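Kesel Household Textiles Care Label Dataset
Data card, version 2

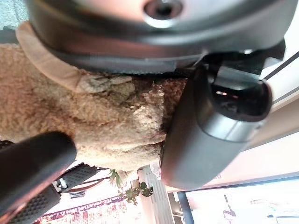 Wada wrote after the first release to ask if the washing temperatures were copied from the labels or worked out from the symbols, and said the old card left this open. They are copied from the labels. Where a label carried only a symbol, the temperature field holds the value for that symbol and the field temp_source is set to "symbol".

Summary

The dataset holds transcribed care labels from household textiles and stuffed goods: cushions, soft toys, bedding, throws and curtains. Each record covers one label. It was put together to support work on sorting and reuse of second-hand textiles, where the care label is often the only written information left on the item.

Last updated: Tuesday, April 11, 2023

Contents

labels.csv — one row per label, 278 rows
fibres.csv — fibre content, one row per fibre named on a label
symbols.csv — lookup table for the care symbols
notes.txt — transcription notes, unsorted

Of the 278 labels, 233 have a complete set of care symbols. The others are faded, trimmed or partly covered by a seam. Missing symbols are left blank. A blank never means that the treatment is forbidden; that case has its own code, "no".

Fields in labels.csv

label_id: text, unique
item_type: one of cushion, toy, bedding, throw, curtain, other
wash: code from symbols.csv
wash_temp: whole number, degrees Celsius
temp_source: "text" or "symbol"
bleach, dry, iron, professional: codes from symbols.csv
language: language codes in the order printed, separated by semicolons
legibility: 1 (clear) to 4 (hardly readable)
remarks: free text

Fibre percentages are stored as printed, even when they do not add up to 100. For stuffed goods, the cover and the filling are entered separately, with the part column set to "outer" or "filling". Labels that say only "all new materials" have a filling row with the fibre given as "unspecified".

Collection

Labels were transcribed at two sites, Jokham and Zundach. Items with no label were not recorded. Jokham handled mostly toys and cushions, Zundach mostly bedding and curtains, so the site and the item type are closely linked and should not be treated as independent. Each label was typed in twice and the two versions compared. Differences were settled by going back to the label.

Known problems

Older labels use symbols that have since been redrawn. They are mapped to the nearest current code and the remark "old symbol" is added.

The legibility score is a matter of judgement. Scores 2 and 3 were often swapped between the first and second typing, and the lower score was kept.

Trade names for fibres are kept as printed in fibre_text. The column fibre_std is empty for these — do not fill it by guessing from the rest of the label.

Unsuitable uses

The figures do not show how common any fibre or treatment is in homes or shops. The item types were not sampled evenly. The data should not be used to decide how to wash a particular item, or to judge whether a toy is safe for children.

Changes since version 1

temp_source added
"none" in the bleach column replaced by "no"
duplicate rows from Zundach removed
file encoding changed to UTF-8

Planned for June: a separate column for drying symbols with dots, which are currently described in remarks.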